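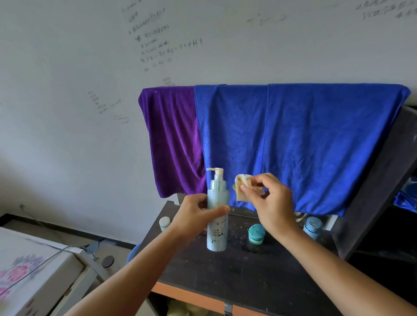
Pump bottle and cotton pad or tissue, towels behind.

From: Itzel Cárdenas
To: jiria-practice list
Date: 5th January
Subject: Re: superbills and the out-of-network question

Helge Strömberg wrote:
> Does anyone still hand out superbills at every session, or do you
> batch them monthly? I have a new client whose plan says it pays
> "a portion" out of network after the deductible, and she wants me
> to tell her what portion. I've been on hold with them long enough
> to learn the flute part.

Helge,

Monthly. I did every session for my first two years and all it got me was a relationship with the printer. I send one statement at the end of the month with the diagnosis code, session code, dates and my license number on it, and clients upload it themselves. The ones who are going to lose it will lose it either way.

On "a portion," please don't guess. I did that once, in June, for a couple I liked very much, and the deductible was 3,000 per person where I had blithely assumed it was for the household. They were gracious. I was not invited to guess again. Now I give people a half-page of questions to ask the plan themselves: what's the deductible, how much is met, what's the allowed amount for a 50-minute session, is there a visit cap. One of mine came back with a cap of 25 visits, which changed how we planned the year.

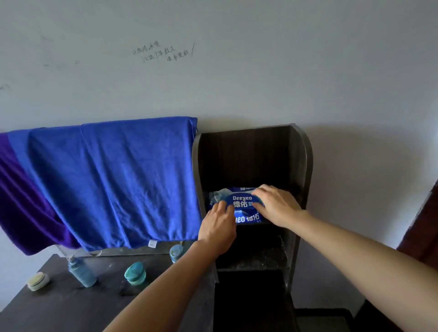
The allowed amount is the one they forget. A plan can pay a lovely-sounding share of a number it made up in a basement, and the client finds out when the check comes.

Pendo Mrema had a decent version of the question sheet that she used at the Mfinanga office, with space for the rep's name and a reference number. Pendo, if you're reading, could you repost it? The link in the archive goes to a page about gutters.

As for billing software, I left Ferideo last year and went back to a spreadsheet — no regrets so far, though Cyrill thinks I'm a caveman. He pays 400 a year for the privilege of thinking so.

Also, I still have openings for teens in the late afternoon if anybody's waitlist is bulging. Adults too, but mornings only.

Itzel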